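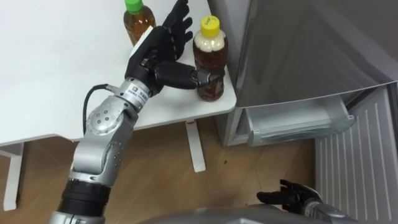 Thumb on the yellow-cap tea, fingers still up. Hand comparison thread!

1/ We've had two sets of five-finger hands to compare this month, the Ganis and the Bavar, and I finally get to talk about them. Same arms, same Pasichnyk controller, same bottles of tea. I've been looking forward to this one so much.

2/ The Ganis closes fast. Really fast - 200 grasps in the log and the finger timing hardly drifts. The thumb is where I keep fiddling. Put it too low on a ribbed bottle and the fingers come round at a funny angle.

3/ The Bavar is slower but softer, and I love how it settles onto curved plastic. Its cable is stiffer though, and on our wrist mount that costs a bit of rotation.

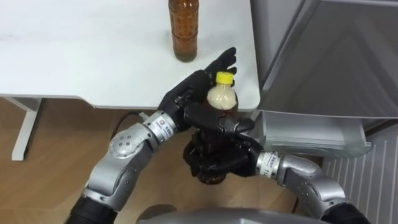 4/ Two-handed holds are the part I'm most excited about. One hand high near the cap, the other low around the body, and now the controller has to keep them from fighting each other. On default gains they fight (a lot). I dropped the squeeze on the upper hand to 37 percent of max and the hold got so much calmer!

5/ Head camera only for all of this. Fingers block half the bottle once both hands are on, so I want to try the Stustden wrist cams next and see if they help with the overlap.

6/ Full log is 2,081 attempts, 900 of them two-handed. I'm still sorting the slips from the timeouts, plots when that's done. If you've tuned thumb offset on either hand, please tell me what you used - I'm all ears.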